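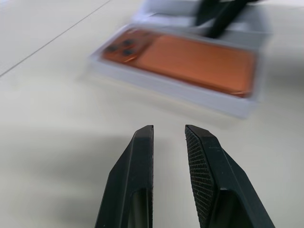 Figure 3. Orange smartphone with its back side up in a white tray on the pale tabletop. The three lenses form a triangle at the upper left corner of the back.

30/12/2022
Drimis Working Group on Small Goods Packing

3.2 Objects and work surface

The objects of the study belong to the daily work of a packing table for phone accessories. We chose phones, phone cases, trays and clear sheets. They are thin and light, and several of them have almost the same outline. A person who packs them must decide which side is up, which end is left, and whether one piece or two pieces are lying in the hand. These decisions are small, but they are repeated for every box, and in the records of the Zirkport packing room they are the most frequent cause of opening a box again.

The table has a pale, matte top that is made of panels. Between the panels there is a thin seam. In the earlier part of our work, carried out in May, we considered the seam as a defect of the furniture and we wanted to cover it. Later we kept it. The packers in Zirkport use it as a border: goods that wait stay on the far side, and goods that are being packed stay on the near side. No tape or printed line is needed for this. A small disadvantage is that the edge of a clear sheet can be caught in the seam when the sheet is pushed flat over the table. We therefore ask that sheets are lifted when they pass from one side to the other.

We compared the orange goods with goods of three other colors, namely black, gray and clear. Orange was expected to be the easiest color, and for finding an object on the pale table this expectation was correct. For separating two objects of the same color it was not correct. When an orange case lies on another orange case, the edge of the lower one is easily taken as a thick edge of the upper one. With black goods the same mistake is less common in our records, perhaps for the reason that packers already expect difficulty and use their fingertips more. We do not have enough data to say this with certainty.

The finish of the surface also has some influence. The back of the phone in Figure 3 is copper-orange and slightly glossy, with a lighter sheen across the middle part. A sheen of this type changes its place when the lamp or the head of the packer moves. In the first version of our instructions we wrote that the packer should "look at the bright side" to find the back of the phone. This sentence was misunderstood by many readers and we removed it. The present version speaks only about the lenses.

3.3 The lens corner as a mark of orientation

The instructions of Guthrie, which were used in the packing room before our study, describe the orientation of a phone by its long side and by the position of the buttons. The buttons are hard to see from above. We replaced this description by one rule: with the back up and the long side running from left to right, the lens corner must be at the upper left. A phone that is turned by half a circle shows the lens corner at the lower right, and the error is visible without touching the object.

The rule can be applied to a phone and to a case in the same words. On the phone there is a raised camera part with dark lenses, and on the case there is a cutout at the same corner. For the packer both are "the corner with the circles." We kept this simple expression in the printed card, although it is not very exact, and the packers accepted it quickly.

A total of 71 packers took part in the study. Each of them worked first with the Guthrie card and then with the new card, with a pause of 30 minutes between the two. The order was the same for all packers, and this is a weakness of the design. An effect of practice cannot be excluded, and the reader should keep it in mind when the two cards are compared in Section 4.

3.4 Tray, case and clear sheet

In the Anach set, the case is presented to the packer in a shallow tray. The tray holds the case by its outside shape and leaves a light rim on all sides. The rim has two uses. It gives the fingers a place to press without touching the face of the case, and it gives a line against which the packer can judge if the case is straight. If the rim looks wider on one side, the case is not yet seated.

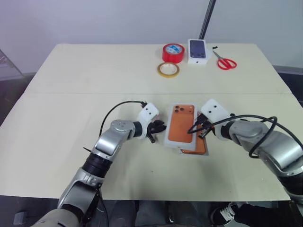
Figure 4. Orange phone case in the white tray. A second orange case shows its lower and right edges underneath, on a transparent plastic sheet.

The arrangement in Figure 4 is the one that we name "covered pair." The upper case is in the tray, and the lower case is placed slightly down and to the right of it. Only two edges of the lower case remain visible, and under it the clear sheet comes out past the case onto the table. We consider the covered pair as the most difficult arrangement of the whole set. Three borders are near to each other (rim of the tray, edge of the second case, edge of the sheet), and the last of them is transparent.

For the covered pair we recorded which border was touched first. A first touch on the rim of the tray was coded as correct. A first touch on the lower case was coded as a layer error, and a first touch on the sheet as a sheet error. When the finger came on the corner where the tray and the case meet, the two coders looked at the record again and had to agree. If they could not agree, the record was left out.

After this step 3,177 records remained for the analysis. Every packer had 10 attempts with the covered pair, and the other records come from the simpler arrangements, in which a single case is placed in the tray or directly on the table. We did not give the packers any information on their errors until the last attempt was finished.

The clear sheets require one more remark. They do not stay fully flat after repeated use, and a bent corner is easier to see than a flat one. New sheets were therefore placed under the goods at the beginning of each packer's work. The trays were used again for all packers and were wiped with a dry cloth. Two trays with a damaged rim were removed before the work started, and their data sheets are kept with the Anach material.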